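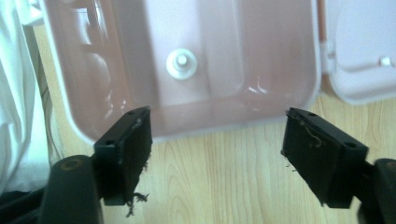 How many demonstrations do you need before a policy can close a hinged lid reliably?

Around 300 good ones for a single container in a single room, and a lot more once you want it to cope with a container it hasn't met.

Thread: Hinged tubs, how many demos and how messy should they be?
Board: Data collection, hand-held rigs

nest_r
Putting the question and the short answer at the top so people searching can find them. The rest is the long version. We're collecting lid closing and lid opening with hand-held grippers on floors and low tables. Our set is 3171 episodes across all household tasks, and 326 of those are hinged containers. Training on the 326 alone gives us a policy that closes the lid on the tubs it knows and pushes everything else along the floor. I'd like to hear how others split their sessions before we book more hours in October.

pierina.negri
What's your spread of containers? 326 on two tubs is a different animal from 326 on a dozen. We had a similar total and nearly all of it was one lunch box, and the policy had basically memorised the colour of the lunch box.

nest_r
Four containers, but not evenly. The pink one has more than half.

pierina.negri
There's your problem then. I'd stop recording the pink one altogether until the others catch up.

fmciver
I don't agree with stopping. Translucent plastic is hard and I'd want plenty of it. The rim catches the light, the walls throw reflections, and you get the floor tint coming through the sides. If you only keep opaque tubs in the set the policy falls over the first time it sees a clear one. Keep the pink one going and change what's under it and where the light comes from.

pierina.negri
Changing the light is fine, but that's still one hinge with one stiffness and one lid weight. The camera side of it isn't what is failing if the thing slides along the floor. It's pushing at the wrong height.

fmciver
Fair point on the height. Nest, where are your people making first contact on the lid?

nest_r
Mixed. Some go in under the far edge with one finger and flip it, some pinch the edge between both fingers and lift it over. I never wrote a rule for it. Thịnh does pinch every time, the others swap depending on how the tub is turned.

thinh_luu
I pinch because a flat lid on floorboards gives you next to nothing to get under. With blocky fingers you end up scraping at the boards. If the lid has a lip you can catch it, otherwise pinch the corner. I tried the flip for an afternoon and threw out most of what I recorded.

carysh
Pick one strategy per container and write it on the session sheet. We were at Asden when the lid work started and the first batch had three different ways of doing it in the same folder. The policy averaged them and hovered over the lid doing nothing useful. Splitting the folder by strategy fixed more than any extra recording did.

fmciver
Hovering is a classic sign of mixed strategies, I'll back that. Though some of the newer policy heads handle it without splitting.

carysh
Some do. I wouldn't plan a budget on it.

nest_r
OK, so labelling by strategy after the fact. That's 326 clips to watch, which is doable in a day or two. Next question. How clean do you keep the fingers? Ours pick up hair and fluff whenever we work at floor level and I've had two opposite opinions on it from inside the team.

thinh_luu
I'm one of the opinions. Leave it. A robot working in a house is going to have fluff on it as well.

pierina.negri
I'm with the other side. Fluff hanging off a fingertip moves every time the finger moves and sits right where contact happens. With a small set the network will find it. Wipe down every 20 episodes, takes a minute. Lint roller does the job.

carysh
Both of you are right at different sizes. Under a thousand episodes I'd wipe. Past that it's just variety and you can relax. What I would always clean is the lens.

fmciver
Also check the gap calibration when you wipe. Hair wound round a joint will hold the fingers open a hair's width (sorry) and your closed reading drifts. We lost part of a Cidton job to that and only noticed when the grasp widths wouldn't line up between operators.

nest_r
Hadn't thought about the closed reading. I'll add it to the sheet.

What about sleeves? We've had white fabric drop into the side of the view more than once.

pierina.negri
Trim it or tag it. I tag anything where cloth covers part of the object at the moment of contact, and leave the rest alone.

thinh_luu
Roll your sleeves up. Cheaper than tagging.

fmciver
Going back to the count, I'd argue with the 300 in the first post. For closing only, starting with the lid laid right back, we got there on a good deal less. Opening was the one that ate the hours, especially with a latch.

nest_r
Was that with a pretrained base?

fmciver
Yes, it was. From scratch I'd say your number is about right.

carysh
Worth putting that in the first post, Nest. People will quote it otherwise.

nest_r
Will do. Plan for now is to label the 326 by strategy, cap the pink tub at a third of new sessions, buy 3 more containers with different hinges, and wipe down every 20. I'll post the closing and opening results separately once the October sessions are in.

pierina.negri
Get at least one with a stiff hinge. And one that's too light to stay put, if you want the sliding problem sorted.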